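Ekudwood Shape Blocks – Data Card

Version notes
August release. Replaces the earlier Komow listing, which had no pentagons. Maintained by Touran Alipour.

Summary
A collection of layouts of small colored wooden blocks on a flat wooden board. Each layout is stored as one row in layouts.csv, with one or more stills in the folder of the same name. The collection holds 392 layouts and 3599 stills. It is meant for work on shape naming, color naming, and simple spatial relations (left of, behind, next to).

Contents
layouts.csv – one row per layout
blocks.csv – one row per block per layout
stills/ – JPEG files, grouped by layout
splits/ – train and test lists; the test list holds 50 layouts

Block vocabulary
Shapes: cube, cylinder, triangular prism, pentagonal prism, star, heart.
Colors: red, yellow, green, blue.
Not every shape exists in every color. A block is identified by color and shape together, so "star" alone is not a valid label when two stars are out.

Fields in blocks.csv
layout_id: integer
color: see vocabulary
shape: see vocabulary
row: far, middle, near
side: left, center, right
touching: yes, no, unclear

Row and side are given from the near edge of the board. A block that sits between two rows is assigned to the nearer one. Use "unclear" for touching when the gap between two blocks can't be judged from the still – a shadow is not contact.

Surface
Light maple board on blue pegboard. Wood grain and knots are left as they are and carry no label.

Sample layout
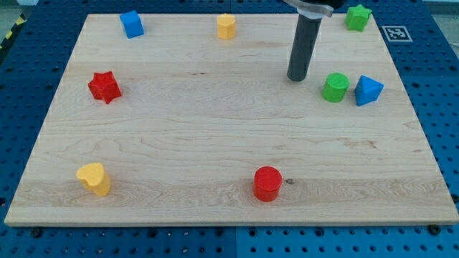

Sample layout, eight blocks on the maple board. Far row: blue cube, yellow pentagonal prism, green star.

The green cylinder and the blue triangular prism are the close pair in this layout. The red cylinder is labeled near, center.

Known issues
Hearts are underrepresented in the test list. Files over 500 KB were recompressed in the Stukel mirror and will fail the checksum; use the Asadi mirror if checksums matter.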